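Trimero opens orders for Prultar, a bag-unpacking kit for bench robots

McAlister, 2019-04-27 - Trimero has opened orders for Prultar, a kit that adds picking from soft, open-topped packaging to a small bench robot. It consists of an arm, a gripper with two lit fingers, a camera at the wrist, a fixed camera for the work area, and the cabling and brackets needed to mount them on a slotted metal rail. Control software is supplied under the name Fotow. First deliveries are planned for September.

The kit is meant for test benches, returns desks and teaching labs where goods arrive in bags and sacks. A rigid bin has walls that stay where they are, so its shape can be entered once and left alone. A paper bag changes shape each time the gripper touches the rim, and its folds can hide small items. Prultar is set up to take a new view of the opening before each descent and to plan only the next pick.

Gripper and lighting

The gripper has two fingers, each with an illuminated pad on its inner face. The pads light the item from both sides at close range, where overhead room light is often blocked by the arm itself. The wrist camera looks along the fingers, so the item, the pads and the mouth of the container can all be in view together. Exposure can be set for the item or for the background. With the item setting, the pads themselves will usually read as white at the centre, and Fotow masks them before it looks for edges.

Rated load is 500 g at the fingertips. Grip force is set in nine steps, with the lower steps intended for plush and thin fabric and the upper steps for hard, uneven items such as stone.
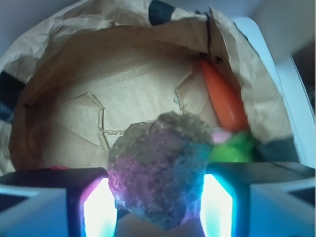

Handling of soft and covered items

Fabric is the harder case. A cloth has no fixed outline, and a fold can look much like the edge of a separate item. Fotow treats cloth as a surface first. It marks creases and gathered points as possible grip sites, then checks whether anything with a different texture stands in front of or below them. Where it finds such an item, the operator chooses which of the two has priority. The setting is stored with the job.
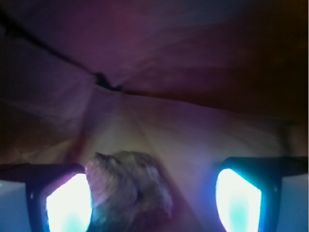 Long-pile and furry materials need one further setting. Loose fibres scatter the light from the pads and blur the outline of the item, which can lead the software to place the fingers too far apart. The pile allowance corrects for this and can be changed during a job without stopping the arm. Trimero advises starting from the default value and adjusting it only if the fingers close on fibre alone.

Arm and fixed view

The arm has a working reach of 500 mm from the base joint and is fixed beside the work surface so that it enters from one side. This leaves the opposite side clear for loading. Joint brackets are open plate, with the screws left accessible so that a motor can be changed with hand tools. The main cable is braided and runs outside the arm in a loop, long enough for the wrist to go down into a deep bag without pulling on the connector.

The fixed camera supplies the wider view that the wrist camera cannot. It is used to find the rim, to follow the arm and to record the job. Since the arm will hide part of the opening for much of each cycle, Fotow keeps the last clear view of every area and shows its age on screen. Items that were seen earlier but are now covered remain in the list with a grey marker until they are seen again.

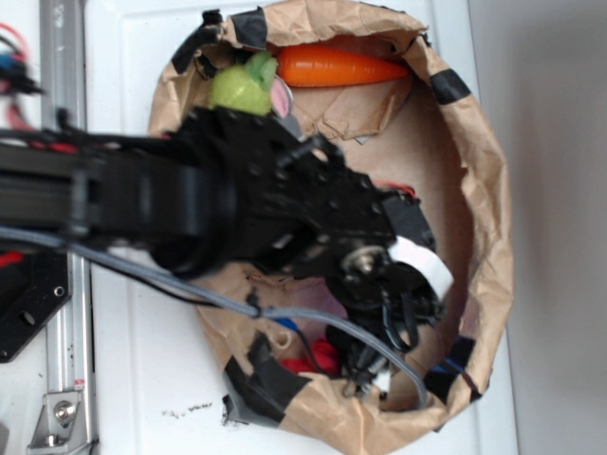

Arm and braided cable across an open paper bag. The toy carrot lies at the top of the opening.

Mixed contents are supported as standard. Hard, smooth, soft and irregular items can be placed together, and the software does not need a model of each one in advance. It does need enough visible surface to plan a grip. Items lying under a flap of paper or tucked beneath a rolled rim are left until last, and are reported to the operator if no grip can be planned.

Preparing the bag

Ordinary brown paper bags can be used. The manual recommends rolling the rim outwards and reinforcing it with tape, as an untreated rim tends to sag towards the opening. Dark matt tape is preferred on light paper for its contrast. The bag should stand on a flat, pale surface with the opening facing up. No clamp is included, but the base of the bag may be fixed to the surface with double-sided tape - this is advised when heavy items are to be lifted past the rim.

Torn inner paper is not a fault for most jobs. The software may list a jagged edge as an item on the first pass, and the operator can dismiss it with one key.
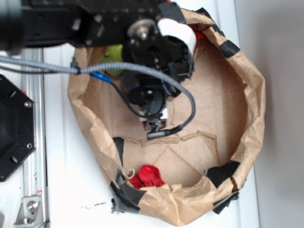
Gripper pointing down into the bag, above the torn layer. Black tape on the rolled rim.

Limits of use

Prultar is not intended for food, liquids, glass or sharp objects. It is not rated for shared work with people, and hands must be kept out of the arm's range while the drive is on. Clear film bags are not supported in the present version of Fotow. Users who need them are asked to state this when ordering.

Availability

Orders are taken directly by Trimero. The kit is supplied part-assembled, with Fotow on a memory stick and a printed manual in English. Replacement fingers, pads and cables are sold separately. Existing owners of Trimero arms may order the gripper and wrist camera without the arm, subject to a check of the wrist fitting.

Technical data sheets and the mounting drawing are available on request from the Trimero office in McAlister.

Ends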